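4.2 Where the planner's confidence comes from

Section 4.1 reported that Sudarix, our bimanual planning stack, rarely rejects a grasp on thin, foldable material. We were not reassured by this. A planner that almost never says no is either very good or badly calibrated, and the logs from Hedov, our tabletop cell, point to the second reading. The score attached to each grasp candidate is computed from a single depth snapshot, taken before the arms enter the workspace. Once a wrist is over the target, much of the surface behind that score is hidden, yet the score is carried forward unchanged.

The cell has two arms on a shared rail, tiled walls, and a wire basket and a hook rack as fixed obstacles. Soft items with no clean outline are left near the target on purpose. The collision model treats the walls, basket and rack as known geometry, and everything on the floor as whatever the segmenter says it is.

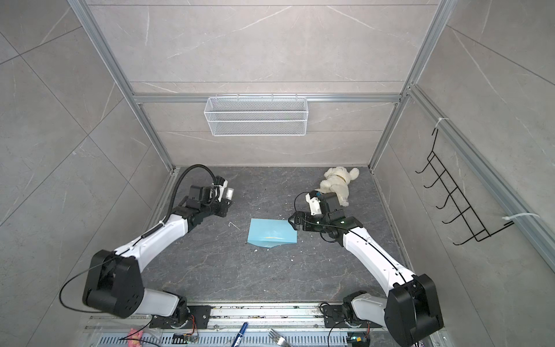 Does the planner know when its picture of the workspace is out of date?

Only in a weak sense. It stores a timestamp with each snapshot and warns if the snapshot is older than 300 ms at planning time, but nothing in the control loop checks that age again once a trajectory has started.

We therefore tested a simple change. The Longo module re-scores the active grasp during the approach, using only points that are still visible, and lowers the score when support is missing. Valbona Stojanovska wrote the first version as a debugging aid, and it was kept because it disagreed with the planner so often. In one batch of 19 approaches, Longo flagged 5 that the original score had rated as safe. That is a small batch – too small for a rate – and we decline to report one.

Folded sheets are the hardest case. A sheet standing partly upright shows the depth sensor an edge and very little else, so a fingertip a short distance off can look the same as one in contact. Earlier work with the Donuvitz controller claimed that compliance at the wrist makes this difference unimportant. We doubt it. Compliance limits the force of a bad contact; it does not tell the second arm whether the first one is holding anything. 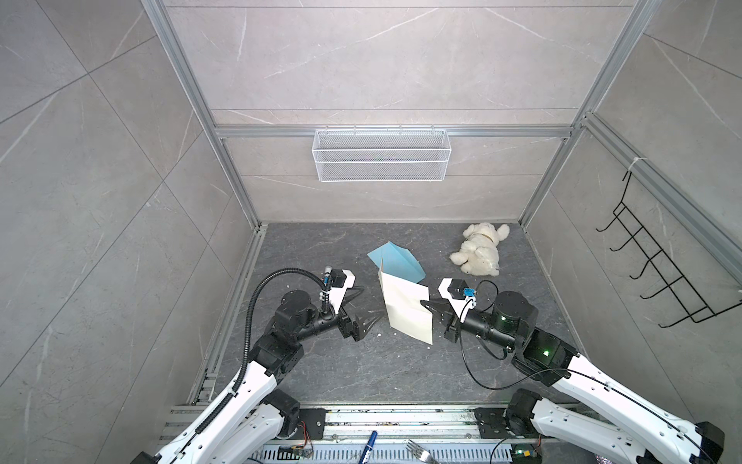

Figure 3. Right gripper fingertips at the edge of a folded cream-white sheet, with the left gripper open.

Longo has its own blind spot. It cannot separate a point hidden by a wrist from a point that was never there, and it lowers the score equally for both.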